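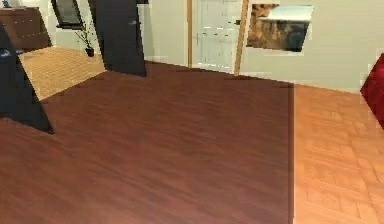
Dark plank floor meeting lighter parquet (computer render).

Priltwood
A word list of household joinery and flooring terms in British trade use

Version 2

Contents

Priltwood holds 785 headwords for timber floors, fitted joinery and the trim that goes with them. Each headword has a short definition, a part of speech, any regional variants and a source code. The list was put together to help with indexing repair invoices and surveyors' notes, where the same part often goes by several names.

Files

terms.tsv: one row per headword
variants.tsv: spellings and regional forms, keyed to terms.tsv
sources.tsv: source codes and shelf marks
CHANGES: notes on each version
LICENCE: terms of use

All files are UTF-8 with Unix line endings. Fields are separated by tabs. There is no quoting, and no field contains a tab.

Fields in terms.tsv

id: integer, stable between versions
head: headword in lower case, singular unless the term is only used in the plural
pos: n, v or adj
def: definition, at most 60 words
group: floor, wall, door, stair, window or storage
src: one or more source codes, separated by semicolons

An empty src field means the term was heard in an interview and has not been found in print. These rows should be left out of any work that needs a written citation.

Sources

Terms came from three places: trade catalogues held at Drisham, a run of invoices lent by Rind, and interviews with working joiners. The invoices were read by hand. Customer names and addresses were removed before any text was copied, and no invoice is reproduced in full. There were 44 interviews. Recordings are not part of this release. 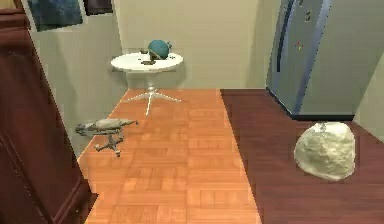 Where two sources disagreed on a meaning, both senses are given in the same def field, numbered, with the commoner one first. "Commoner" is judged on the invoices alone, as catalogues tend to repeat each other's wording. "Threshold" and "door bar" are kept as separate headwords for this reason, although many fitters treat them as the same part.

Changes from version 1

The group field used to be free text and is now a fixed set. Verbs formed from nouns (to scribe, to batten) have their own rows. Duplicate entries for "skirting" and "skirting board" were merged, and the retired id is listed in CHANGES. The Cetell export script has been dropped.

Known problems

Scottish terms are thin. Stair terms rely heavily on one catalogue and should be used with care. Nearly all the definitions in the window group were written by one person and have not had a second reading. Hyphens are not consistent in variants.tsv; this is how they appear in the sources and they have been left alone.

Sorting is by byte value, so headwords with a leading numeral come first.

Upkeep

Maintained by Hafiz Siregar. Corrections should quote the id and the version number, and give a source where there is one. Requests for new headwords are read in November, ahead of the next release.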